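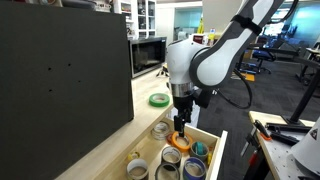
Gion Wieser asked whether the tape drawer was still catching at the last third of its travel, as the shelf below it had been cleared. It is. Closed halfway, it binds; pushed from the right side only, it shuts.

Checked so far:
Runner screws, left and right: tight.
Rolls taken out, drawer empty: still binds, less.
Wide duct tape moved to the back: no change.

Ordered one pair of Cladari runners, 16 inch, rated 30 pounds. Keep the rolls flat until they are fitted. Do not stack.

Status: waiting on parts. Assigned to Asmaa Ramadan.
Last update: January 3, 2019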